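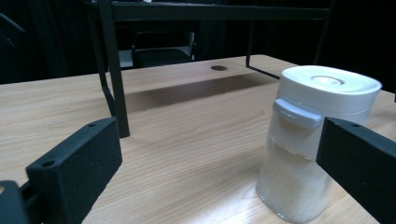

Figure 3.1 A glass jar of dry goods with its lid on.

Chapter 3
Keeping Food Dry

Open almost any kitchen cupboard and you will find a small museum of human worry about water. We have bags folded over and pinned shut, tins with tight lids, jars lined up along the back wall, and usually one forgotten paper packet that has gone hard as a brick. In the last chapter we looked at heat and cold, and at the ways people have used both to keep a harvest from spoiling. Now we turn to something quieter, the business of keeping dry food dry, and I hope you will come to find it as interesting as I do (my students will tell you I can go on about it for an entire afternoon!).

Let us begin with grain, as people have done for a very long time. A dry grain still holds a little water inside it, and it trades that water with the air around it. Leave it in a damp room and it slowly takes water up; leave it in a dry room and it gives some back. Given enough time, the grain and the air settle into a kind of truce, which we will call balance moisture. Molds need water to grow, and so do the tiny mites that live in old flour, so a great deal depends on where that truce is struck.

Sugar and salt behave a little differently. They take up very little water until the air becomes damp enough, and then a thin film forms on the outside of each crystal. When the air dries out again, the film dries too, and neighboring crystals are left stuck together. Anyone who has gone after a lump with the back of a spoon has met this process in person.

The old warehouses at Ludport make a good case to think about. The town sat on a foggy river mouth, and its merchants stored grain in lofts, well above the wet ground, in bins that held 900 pounds each. Workers turned the grain with shovels to let trapped heat and moisture escape. Later the town of Brøndum, farther inland, built a brick granary for more than 1,000 such bins and found that its thick walls, which everyone had praised, sweated badly every January. We will return to both towns in Section 3.2, where you will draw up a moisture record of your own.

As you read, keep a notebook handy and jot down how dry foods are stored in your own home. Which containers get opened every day, and which ones sit for months? Ask an older relative what they used before plastic was common. Bring your notes to class, along with a spoonful of old salt if you can find any.

Key terms: balance moisture, caking, headspace, seal

Filed under: Food and Households > Storage > Chapter openings
Search this book Enter a word or page Go
© Trukwood Press | Contact us | Back to top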